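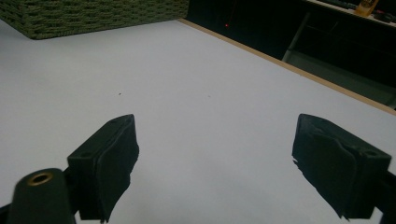
밝은 상판 위의 검은 그리퍼 손가락 두 개

브레이크 호스, 올겨울에 꼭 한번 들여다보세요!

2월은 차고에서 보내는 시간이 제일 긴 달이죠. 도로에는 아직 염화칼슘이 남아 있고, 시즌 첫 모임까지는 여유가 좀 있고요. 그래서 이번 호 정비 코너는 제가 몇 년째 쓰고 싶었던 주제로 골랐습니다. 바로 브레이크 호스입니다. 엔진 이야기만큼 화려하지는 않지만, 저는 이 부품을 만질 때가 정말 즐겁습니다.

오래된 차의 고무 호스는 겉만 봐서는 상태를 알기 어렵습니다. 겉면이 멀쩡해도 안쪽이 부풀어 통로가 좁아진 경우가 있거든요. 페달을 밟으면 제동은 되는데 발을 떼도 한쪽 바퀴가 무겁게 돈다면 캘리퍼만 의심하지 마시고 호스도 같이 보세요. 저도 예전에 캘리퍼를 두 번이나 분해하고 나서야 호스를 바꿨습니다. 그날 오후가 아직도 아깝습니다!

우리 회원 오그녠 호지치(Ognjen Hodžić) 님의 쿠페가 딱 그런 경우였습니다. 지난가을 Clunwood 언덕길을 내려온 뒤 앞바퀴 왼쪽만 유난히 뜨거웠다고 해요. 호스 4개를 모두 떼어 보니 앞쪽 두 개는 구부릴 때마다 잔금이 벌어졌고, 뒤쪽은 그보다 나았지만 이참에 전부 스테인리스 편조 호스로 바꾸셨습니다. 주행거리계 숫자는 3,126킬로미터. 엔진을 새로 올린 뒤로 달린 거리라서, 호스는 그보다 훨씬 오래 그 자리에 있었던 셈입니다.

편조 호스로 바꾸면 페달 감각이 단단해집니다. 압력을 받을 때 호스가 덜 부풀기 때문인데, 마스터 실린더나 패드 상태가 나쁘면 기대만큼 차이가 안 날 수도 있어요. 그래도 상태 좋은 차에서 처음 밟아 보는 순간은 정말 기분 좋습니다. 오그녠 님은 동네를 한 바퀴 돌고 와서 한 바퀴를 더 돌고 오셨답니다.

주문하기 전에 확인할 것은 피팅 규격입니다. 나사산이 미터 규격인지 인치 규격인지, 플레어가 더블인지 버블인지 꼭 보세요. 손으로 몇 바퀴 들어간다고 맞는 규격은 아닙니다. 비슷해 보이는 피팅을 공구로 억지로 조이면 나사산이 상하고, 그때부터는 일이 커집니다. 밴조 볼트를 쓰는 쪽은 구리 와셔를 새것으로 넣어 주시고요(헌 와셔를 다시 쓰고 싶은 마음, 저도 압니다).

길이도 중요합니다. 핸들을 양쪽 끝까지 돌려 보고, 서스펜션이 완전히 늘어난 상태와 눌린 상태를 모두 확인하세요. 타이어나 컨트롤 암에 닿는 곳이 있으면 안 됩니다. 편조 호스의 금속 망은 의외로 날카로워서, 페인트든 다른 배선이든 닿는 대로 갉아먹습니다. 투명 피복이 있는 제품을 고르면 한결 낫습니다. 브래킷 고정 클립도 잊지 마세요. 오그녠 님의 차에는 클립 하나가 아예 없었습니다.

호스를 달았으면 이제 에어 빼기입니다. 차의 정비 지침서에 나온 순서대로 하시고, 리저버가 바닥나지 않게 자주 들여다보세요. 브레이크액은 도장면에 아주 고약하니 펜더에 두꺼운 천을 덮고, 흘렸다면 바로 물로 씻어 냅니다. 작업이 끝나면 조수에게 페달을 힘껏 밟고 있게 한 다음 연결부를 하나씩 손전등으로 비춰 봅니다. 첫 시운전은 한적한 곳에서 천천히요.

부품 소식도 있습니다. Kocsis에서 회원용으로 편조 호스 세트를 모아 주문받고 있습니다. 앞뒤 한 대분이 59유로이고, 이번에는 최대 200세트까지 가능하다고 합니다. 차종과 연식, 그리고 뒤 차축을 바꾸신 분은 어떤 차축인지도 함께 적어 주세요. 수령은 Jinau 작업장에서 하시면 됩니다.

다음 호에서는 Pikonlow 모임에 가져갈 예비 부품 상자를 같이 꾸려 보겠습니다. 트렁크에 늘 넣고 다니는 부품이 있다면 편집부로 사진과 함께 보내 주세요. 벌써 점화 코일만 세 개씩 챙긴다는 분의 편지가 와 있습니다!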